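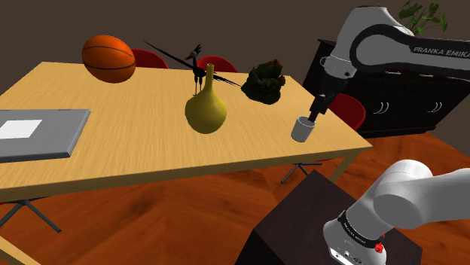

Fig. 1. Long table with pale yellow top, rendered view. Basketball near the back edge.

**Shared tables and noise in the Hartley study hall**
Group 4: Miyuki Kaneko, Bendik Dahlgren, Noémi Medve
March 11, 2021

Question we started with — does table size change how loud a study hall gets? Our supervisor Yaroslav Vasylenko wanted it narrower, so we only looked at weekday afternoons in February, Hartley building, ground floor.

## Method

Sound meter on the window ledge, one reading every five minutes. 2448 readings kept after throwing out the fire drill. Also a paper survey left at the front desk, 121 came back, 113 usable (the rest blank or only half filled in). Bendik did the meter, Noémi typed up the surveys, Miyuki did the stats.

Two layouts. First half of the month long tables, second half the small square ones from Bandlow. Same room, same hours, heaters on both times.

## Results

Long tables were quieter. Not by much — median was 3 dB lower. We expected the oposite. People at long tables mostly sat apart and worked alone, groups went for the ends. With the small tables every table turned into a group, and then each group talked over the next one.

Survey agrees, sort of. Most people said they prefered the small tables but also said the room felt louder. Favourite comment: "good for labs, useless for reading."

## Problems

- midterms fell in the second half, so the room was busier
- meter battery died twice, gaps not filled
- survey didn't ask what people were working on, should have
- only one room. Wollodwood has carpet, would probably be different

## Next

Repeat with layouts swapped, outside of exam time. Chiharu Sakai in facilities has offered the Wollodwood room for next term. Budget is $1000, mostly for a second meter.

Raw readings in the shared folder, column C is the corrected one. Refs still to be added.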